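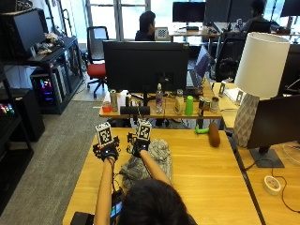 Chapter 4
Teaching by Hand

Every December the engineering lab at Lanton throws its doors open for an afternoon, and every December I tell my students to go, eat the free biscuits and come back with one good question. I went along myself last time, mostly for the biscuits, and came home with most of this chapter. I had expected to spend the visit watching big arms swing about behind a safety fence. What held me longest was a desk, with a person working at it in a pair of black sensor gloves, a patterned marker block riding on top of each one and thin cables trailing back along the arms. There was a crumpled piece of gray and white knit on the desk between those arms, and a shelf of cups, cans and bottles along the back. I stood there for so long that my tea went cold.

If you've read Chapter 3 you already know how to tell a machine where to go. You write down a position, you write down the next one, and the arm moves between them. That works beautifully for a metal bracket that turns up in the same spot 2000 times in a row. Now try it with a tea towel! Where is the corner? Which side is up? You can handle the same towel twice and it won't fall the same way, and a list of positions written for the first go isn't much use for the second. So people came up with another way in: let somebody do the job with their own hands, record what the hands did, and have the machine learn from the recording. We call this learning from demonstration, and it's what we'll be working on for the next four sections.

The idea is older than you might think, and simpler too. You learned to tie your shoes this way (I hope). Somebody showed you, you made a mess of it, they showed you again. The tricky bit for us is that a computer can't just "watch" in the easy way a child does. It needs to know where the hand is at each moment and which way it's turned, and usually what the fingers are doing as well. That's where markers come in. A square black-and-white pattern is very easy for a camera to pick out, and when the camera's lens has been properly measured and the square's real size is known, a bit of geometry gives you the distance and the tilt. We'll do that geometry in Section 4.2 – it's friendlier than it looks, and you only need the trigonometry you already have.

Fingers are harder. They hide behind each other and behind whatever they're holding, so a camera on its own loses them all the time. Sensors worn on the hand can fill in what the camera misses, though they bring troubles of their own. Readings drift. Straps slip. A glove set up for my hand will be a bit off on yours. Section 4.3 is all about putting two imperfect sources together and getting one decent answer.

I asked a lot of questions that afternoon, some of them pretty silly. The one I'm proudest of was, "How many times do you have to show it?" The answer I got was a shrug and a laugh, and then a proper talk about why it depends on the job, the object and how fussy you are about the result. Keep that question handy. It comes back in Section 4.4, where you'll work through a set of 13 recorded demonstrations of the same small task and decide for yourself which ones to keep.

Before you read on

Pick a job you do with both hands at home. Folding a sweater is a good one, and so is putting the lid on a jar. Do it slowly, then write down each thing your left hand did and each thing your right hand did, in order. Try to get at least 8 steps. Swap lists with a classmate and follow theirs to the letter, with no guessing allowed. Mark every place where you got stuck and hang on to the page, as you'll need it for the first exercise in Section 4.1.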